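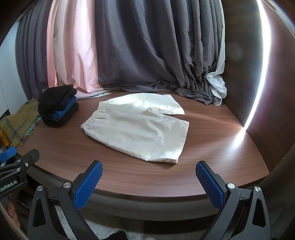 Cream-white shorts with an elastic waistband, laid flat on a wooden tabletop

The Prolbridge Dumpling Fair is an annual one-day food festival held each May on the riverside ground at Prolbridge. Admission is ticketed, and most stalls sell boiled, steamed or fried dumplings in small portions. The fair is run by Umon, a ginger soft drink brand, together with the event company Llewellyn.

History
The fair grew out of a street market on Orkitz Lane, where nine stalls traded on a single afternoon. Umon supplied drinks to the market and took over as main sponsor the following year. The event then moved to the riverside ground, as the lane could not be closed to traffic for a full day. Jarrah Henare, a former market trader, was appointed fair director at the time of the move and drew up the stall rules still in use.

Format
Gates open at 10 a.m. and close at 8 p.m. Visitors buy paper tokens at the entrance and exchange them for food; stalls do not take cash. Unused tokens can be refunded until 7 p.m. on the day but are not valid at later fairs. The ground is marked out for 125 stalls, of which 100 are reserved for food. The remainder are let to drink sellers, kitchenware dealers and makers of summer clothing.

A standard portion is three dumplings. Traders may set their own fillings but must display a list of ingredients at the counter. Frying is limited to the north side of the ground, which has its own water supply and vehicle access.

Folding contest
The main event on the program is the folding contest, held in the central tent at 2 p.m. Entrants fold dumplings by hand from dough and filling provided by the organizers. Any piece that opens during boiling is struck from the count. The contest record stands at 221 accepted pieces. Children compete in a separate round with a shorter time limit – no boiling test is applied.

Transport
Llewellyn runs a shuttle bus between Prolbridge station and the east gate. Parking at the ground is restricted to traders and permit holders.

See also
Orkitz Lane Market
Food festivals
Dumpling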